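Putting the puffers away

I always leave the winter coats far too long. It was July before I got round to it this year, and by then my black puffer had been hanging behind the door for so many weeks that I'd stopped seeing it altogether (my sister Nabila says I'd wear it to the beach if she let me, and she may be right!).

So one morning, with the kettle on and the radio going, I cleared a bit of space and made a start. I like to lay a jacket out properly before I fold it – pockets emptied, zip done up, sleeves tucked in – and our little round table is just about the right height for my poor back.
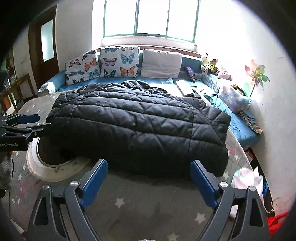 The puffer on the starry table, with the panda-and-friends corner of the daybed behind.

I fold mine in thirds and then roll it from the bottom up towards the hood, pressing gently as I go so the air has time to come out. My mum used to squash hers into vacuum bags, but I found mine never got its bounce back afterwards, so now it goes into an old cotton pillowcase on top of the wardrobe with a lavender bag for company.

The daybed is next on my list. I do love those butterfly cushions, but the papers and magazines have been breeding again and I can't put them off much longer. First, though, another cup of tea.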